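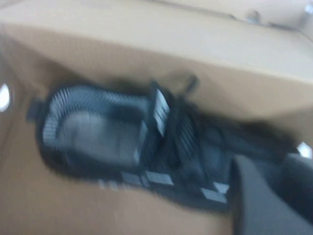
Photo: Trudy Rutherford / Plosden Newsletter

Home | News | Events | Swap Shelf | Contact

2 min read

Shoe boxes open again through June

The summer shoe collection is under way at the Tuhiwai Street hall. Last year 307 pairs came in, and most went out again within the month. Sandals and other open shoes went fastest, and we ran out of the larger sizes early.

Shoes can be dropped off from 9 a.m. until 4 p.m. at the side door. Please use a plain cardboard box if you have one. Plastic bags split, and the shoes get separated on the way to the sorting tables.

A few things to do before you bring them in:

Knock out any sand or grit and wipe the insoles with a damp cloth. Let them dry overnight.

Fasten all straps. Loose straps catch on each other, and Merle Pryor spent most of one morning last year untangling a single carton.

Leave size labels in place if they can still be read. If not, write the size on masking tape and stick it to the sole.

Tie or band the two shoes together. We finished last year with 18 single shoes, and they are still on the shelf by the kitchen if you think one is yours.

We can't take ski boots, skates or anything with a split sole.

Lindsay McPhee is looking for two more people to help with sorting in the afternoons. Pairs will be set out for anyone to take from the last week of the month, no charge and no sign-up. Leave your name at the desk or call the hall on extension 2107.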